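Undari Centre: Glass Tables and Fresh Fruit
Frequently asked questions
Last updated 2019-07-25

May whole fruit be placed directly on a glass table?

Yes. A whole pineapple may rest on the glass provided the base of the fruit has been wiped clean. Cut fruit must be served on a plate or in a bowl at all times.
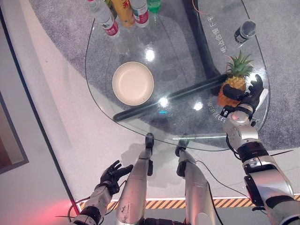
Fruit should be set down gently and lifted clear when it is moved. Dragging it across the glass can leave fine scratches, particularly where grit has collected under the skin. Items weighing more than 10 kilograms are not permitted on any glass table.

What do the striped markings mean?

Diagonal striped strips in light and dark colours mark an edge that must be kept clear. Please do not lift, cover or reposition them. Worn strips should be reported to the front office, which replaces them each June.
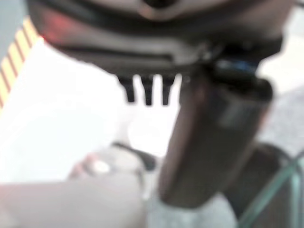

Striped strip bordering a white surface.

Which bowls are suitable for a pineapple?

A shallow bowl is preferred. The fruit may be laid on its side with the crown extending past the rim. Deep bowls tend to crush the leaves and make the fruit awkward to lift out. Bowls may be borrowed from the Citus Room for up to 11 days and must be returned washed and dried.
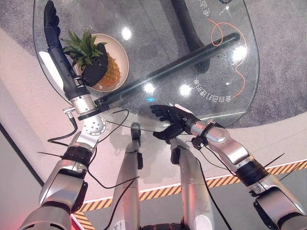 How should the glass be cleaned?

Use warm water, a small amount of mild detergent and a soft cloth. Juice should be wiped up promptly. Abrasive pads and scouring powders are not to be used on the glass or on the supports beneath it.

Whom should I contact about a chip or crack?

Stop using the table and notify Nhàn Phan, Facilities Coordinator, at the front office. Replacement tops are ordered through Mustasow and take nearly 30 days to arrive.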